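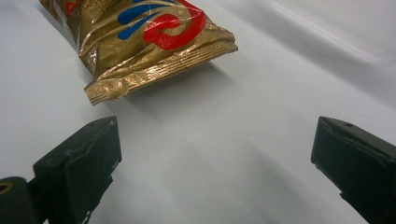 Recording good pick-and-place demos with the hand grippers

This is part 3 of the Julludeck club notes, and it's the fun one! By now your grippers should be charged and paired (part 2 if not). In this part you'll record demonstrations that our arm, Skenduvell, can learn from. The task for January is bags into a bin, and bags are brilliant practice. They bend, they crinkle, and they never lie the same way twice.

What you need
A pair of hand grippers with cables
A few light bags, foil or paper
An open-topped bin
A clear table

Step 1. Clear the table
Move pens, phones and mugs well out of reach. Anything left lying about ends up in the recording, and the model will happily learn that your mug matters.

Step 2. Get comfortable
Loop the cables loosely round your wrists and try a few wide movements before you start. If something tugs, sort it out now.

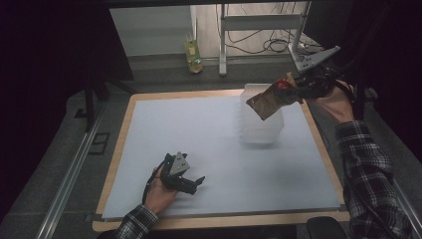

Step 3. Pick, carry, release
Come in slowly with the fingers open. Close on a seal or a folded edge if you can reach one — the middle of a puffed-up bag tends to squirt away. Lift straight up, carry it over the bin, wait a beat and let go. Seven seconds is a nice pace for the whole thing. Ghada Chidiac does hers in four and they look fantastic, but the arm can't keep up with her!

Step 4. Open up between takes
Go back to fully open fingers over bare table before you stop each take. It gives every clip the same clean ending, and trimming becomes so much easier.
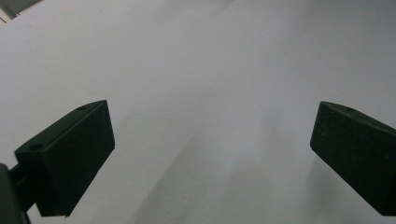 Fingers open, nothing held.

Step 5. Shuffle and repeat
Turn the bag, move it, swap it for another. Do 30 takes, then change places with your partner. We're aiming for roughly 400 as a club, and the shared sheet stood at 78 when I wrote this, so there's plenty left for everyone.

Step 6. Save your takes
Name the folder with your initials and the task, then copy it to the Retarcombe drive. Keep the fumbled ones in a subfolder called "drops" — Assunta Caruso is using those for her project on recovering from bad grasps.

Part 4 covers trimming and labelling.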